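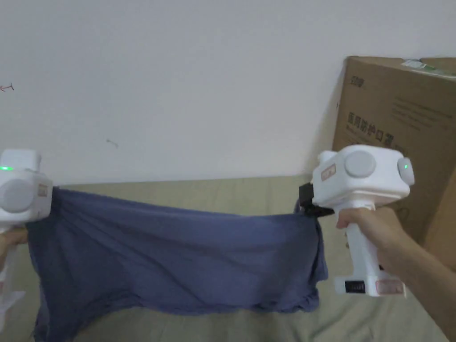 Orest Pasichnyk

Why does a T-shirt bend so easily? A sheet of paper cracks into a sharp line when you fold it, but a shirt just flops. The answer is in the yarn.

Most T-shirts are knit. A knitting machine bends yarn into loops and hooks each row of loops through the row before. Each loop can slide a little and change shape. Pull on the cloth and the loops get longer. Let go and they mostly spring back.
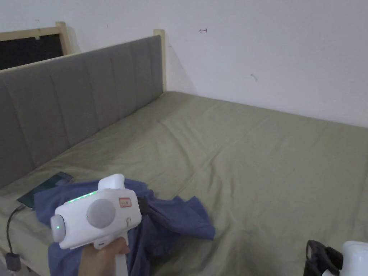 A bed makes a good folding table.

Cloth that is left in a heap gets creases. The yarn is pressed into bends, and after a while some of the bends stay. A shirt left overnight will have more of them than one left for 3 minutes.

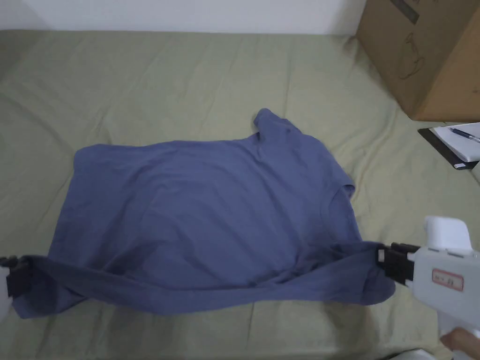
The hem, pulled tight from both sides.

The hem is the bottom edge. It is turned up and sewn, so the cloth is doubled there. The neckline has ribs – thin raised lines that help it stretch over your head.

To fold a shirt:

Lay it front side down and smooth it with your hands.
Fold both sides in toward the middle, sleeves too.
Bring the hem up to the neckline.
Fold it in half once more.

Clear a space first if your bed has other things on it. 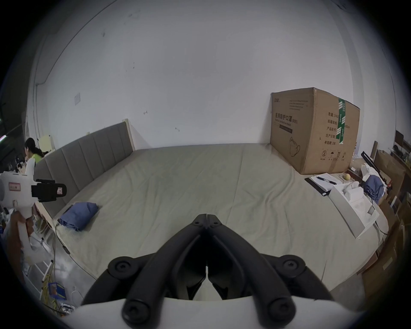 Page last changed in August

Try folding 2 shirts, one smoothed first and one not. Unfold them the next morning and compare the creases.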